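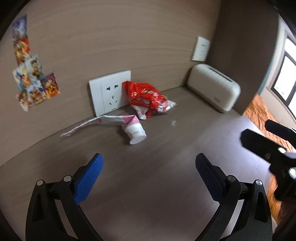 Unit 4: Records Retention in Small Offices

Koltura Institute, Certificate in Office Administration
Instructor: Anika Ruiz-Ortega
Reading for this unit: Course reader, chapters 9 and 10

Purpose of the unit

Students will learn to draw up a retention schedule for an office of modest size and to apply it to a mixed set of paper and electronic records. The unit assumes that Unit 3 (Filing Systems) has been completed. Students who missed the Unit 3 exercise should hand it in before attempting the assignment below.

Key terms

Record: any document, in any format, kept as evidence of a decision, a transaction or an obligation.

Record series: a group of records created for the same purpose and filed together, such as paid invoices or signed leases.

Retention period: the length of time a series must be kept, counted from a stated event.

Trigger: the event that starts the retention period. Common triggers are the end of the fiscal year, the close of a contract and the departure of an employee.

Hold: a written instruction that suspends disposal, usually during an audit or a legal dispute.

Setting the period

A retention period is set by looking first at the law, then at the contracts the office has signed, and last at the office's own working needs. Where two of these give different answers, the longer period normally applies. Privacy rules are the main exception, as they may require personal information to be removed by a certain date. Students should note the source of each period in the schedule itself. A period with no source is difficult to defend when staff change.

The trigger deserves as much attention as the number of years. "Keep for four years" has no clear meaning until the schedule states what the four years are counted from. A lease signed in April and ended nine years later will be kept for very different lengths of time depending on whether the clock starts at signing or at termination.

Case: the Astbridge office

The case file describes a property management office, Astbridge, with 2,574 folders in storage and no written schedule. The former office manager, Ibsa Hadgu, sorted the folders by tenant surname. Leases, repair requests and correspondence therefore sit together in one folder, although each belongs to a separate series. The class will discuss whether to split the folders or to apply the longest period to each folder as a whole. Both approaches are used in practice — the second takes less labor at the start but fills more shelf space.

Duplicates should be treated separately. The official copy follows the schedule. Convenience copies may be discarded when they are no longer in use, unless a hold applies.

Assignment

Prepare a retention schedule for the Astbridge office covering at least nine record series. For each series give the title, the trigger, the period, the source and the method of disposal. Attach a note of no more than 200 words on one series that proved hard to classify. Work is due at the start of class on Thursday.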